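Drornow Laundry Table Guide
Section 2: Setting up the cloth and folding dark tops

If you've come straight from Section 1, your table sections are standing side by side, the feet are leveled and you've wiped everything down. Good! If you skipped Section 1 (I know people do, I do it myself with every manual I own), please go back for the part about locking the legs. I'll wait.

I wrote this section after folding a whole lot of navy and black shirts, so it leans that way. White towels are easy. You can fold a white towel half asleep. Dark tops on a dark cloth are where people get annoyed and start making heaps, and I'd like to save you the heap.

What you need

The Onodero cover cloth, black
Your clamps (any of the Dorkex spring clamps will do, and mixed colors are fine)
A lamp you can move
A lint roller
The shirts

Putting the cloth on

1. Unfold the cloth on the floor first and shake it out. It comes packed tight and will have fold lines running its whole length. They fade after a few washes but mine have never gone completely, and I've stopped caring.

2. Lay it over the table with the hemmed edge toward you. Let it hang down a little at the front. If your two table sections don't meet perfectly, the cloth can dip into the gap there, and that's okay as long as you don't fold across it.

3. Clamp the far side first. One corner, then the other, then the middle.

4. Come around to the front and pull toward you, firmly but not like you're stretching a canvas. Work any long diagonal crease out to the side with the flat of your forearm.

5. Clamp the sides last. Run your palm from the middle outward, and if the cloth moves with your hand, redo step 4.

Note: A faint crease is no problem at all. A ridge you can feel with your fingertips is, and you'll want to get rid of it, or you'll keep mistaking it for the edge of the shirt.

Caution: Keep your fingers clear when you let a clamp close. The big ones bite. I say this every time and I still got my thumb in October.

Now drop your first shirt on the cloth. Don't try to be neat about it, just get it down, roughly in the upper half of the table, and have a good look at where the collar ended up before you touch anything else. 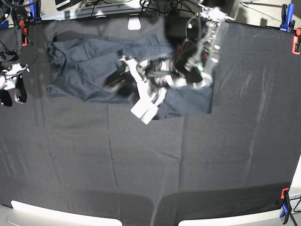 Drornow Laundry Table Guide, Rev. C - page 18

Opening up a bunched garment

A navy top in a heap on black cloth is mostly shadows and ridges. You can stare at it for ages wondering which part is a sleeve. My trick is to look for seams and anything like a collar, and to leave the big flat parts alone until I know which way is up.

1. Find the collar, or whatever looks most like one. If you can't see it, feel for it. It's the thickest edge on most shirts.

2. Pinch the fabric near the middle of the heap and lift it just a little. Just enough to let the overlaps slide off each other. Lift it high and the whole thing falls back down in a new heap, and you're starting over.

3. Find the bottom hem and draw it away from the collar, keeping it low to the cloth.

4. Pull one sleeve out to its side. Then the other. If a sleeve is inside out, fix it now. (Yes, now. You will not want to do it later.)

5. Turn the shirt so it lies across the table, collar to one side and hem to the other, if your table is wide and shallow like mine. The older Agbenyega tables are deeper and you can leave the shirt pointing away from you on those.

Note: Buttoned shirts and light jackets get opened the same way, but fasten at least the top button before step 3. Zippers go all the way up.

If you really can't find anything, pick the garment up by any two edges, give it one shake and put it down again. There's no shame in it. I'd say one shirt in every basket gets the shake from me.

Getting the light right

This is the step I left out of the first version of this guide, and it's the one I got the most mail over. Black cloth drinks up light. A ceiling lamp straight overhead flattens everything and you lose the edges of the shirt completely, so move your lamp down and off to one side.

1. Put the lamp at one end of the table, 21 inches above the cloth.

2. Tilt it so the light skims across the surface. You want it to catch the tops of the folds and leave a soft shadow behind each one.

3. Sit or stand where you'll be working and check for glare. The Onodero cloth has a slight sheen when it's new.

4. If there's a window on one side, put the lamp on the other. I used to put them both on the same side and then wonder why half my shirt had disappeared!

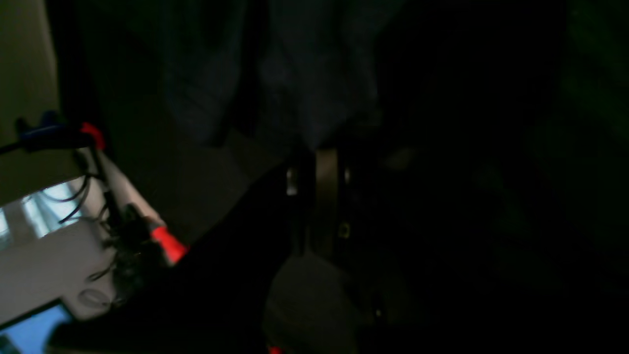

Once the lamp is set, leave it be for the whole basket. Moving it halfway through means your eyes have to learn the shadows all over again, and I find that more tiring than the folding. If you share the table with a left-handed person you'll probably disagree about which end the lamp belongs on, and I'm sorry, I can't help you there. We've agreed on whoever starts the basket.

Caution: Lamp cords go off the back of the table and down. Keep them off the cloth, and don't let them hang where you walk.

Smoothing before you fold

1. Start at the collar and sweep toward the hem with both hands flat. One slow pass beats five quick ones.

2. Do the corners of the hem separately. Press down on one corner with one hand to hold it still, and smooth away from it with the other.

3. Go over the chest with the lint roller. On navy you'll see every speck by now, thanks to your lamp.

4. Leave the tiny wrinkles. This isn't ironing. If a shirt needs ironing, hang it over a chair and carry on with the next one.

A hem that waves slightly is normal on jersey, especially after the first few washes. Don't stretch it straight, it only springs back when you let go and drags the side seams with it.

Folding a dark t-shirt

These steps are for a plain short-sleeved tee. Long sleeves are in Section 3.

1. Have the shirt lying smooth, front side down. If you like to see the print on the finished fold, this is the way around that gives it to you.

2. Turn the first sleeve back onto the body. The edge of the fold will run at a slant, and that's exactly what you want.

3. Run a finger along that slanted edge. It should feel crisp and you should see a dark line of shadow just beneath it. No shadow usually means the sleeve has bunched up underneath.
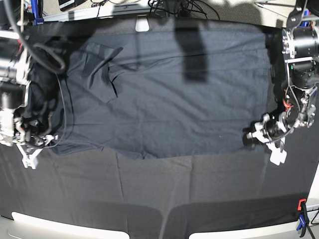 4. Keep one corner of the hem pressed down while you reach for the second sleeve. It's a small thing but it stops the whole shirt from creeping across the cloth.

5. Turn the second sleeve back to match the first. Stop and look. The two slants should lean toward each other by the same amount, near enough.

6. Fold each long side in toward the middle. I go until the panel is 15 inches wide for a large adult tee if it's headed for the deep shelf, and narrower for a drawer. Write your own number on a bit of tape and stick it to the table edge.

7. Bring the hem up to just below the collar. Smooth it.

8. Fold in half once more. Turn it over, and there's your shirt.

Note: If the fold opens by itself as soon as you let go, the fabric is probably slippery rather than your folding being bad. Sports tees are terrible for this. Roll those.

Note: Don't stack more than you can lift with both hands. Dark shirts all look alike in a pile and if it topples you'll be sorting them by label.

Quick fixes

I can't tell the shirt from the cloth.
Lower the lamp. If that doesn't do it, go around to the other side of the table and look from there. Some people buy the gray Onodero cloth for dark days and keep the black one for light laundry. I keep meaning to.

The cloth slides when I smooth.
A clamp has worked loose, nearly always at the front corner on the side you lean on. Take it off, pull the cloth snug and put it back. Dorkex clamps have a little pad inside each jaw, and once a pad is gone you need a new clamp.

My folds come out lopsided.
Check step 5 above. When the body is crooked, it almost always started with the sleeves.

There's a bump in the middle of every shirt.
You're folding over the gap between the table sections. Move the whole job to one side.

Working late

I fold in the evening a lot, after the main lights are off, and it can be done, but I'd stick to things you know well. A dim room takes away the seams first. Keep something with color near the table so you have a landmark to glance at, and leave the black socks for the morning.
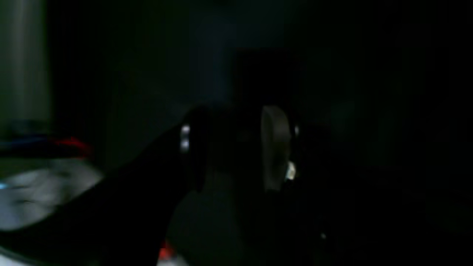 Fig. 2-4. Very low light. A strip of red and blue still shows at the left.

When you're finished for the night:

1. Switch off the lamp and let it cool before you move it.

2. Take the clamps off in the opposite order from how they went on, sides first and the far edge last.

3. Roll the cloth around a cardboard tube if you have one. Folding it puts all those long lines right back in.

4. Put the clamps in their bag and hang the bag on the hook under the left table section.

Washing the cover cloth is in Section 4, along with the order form for spare clamp pads.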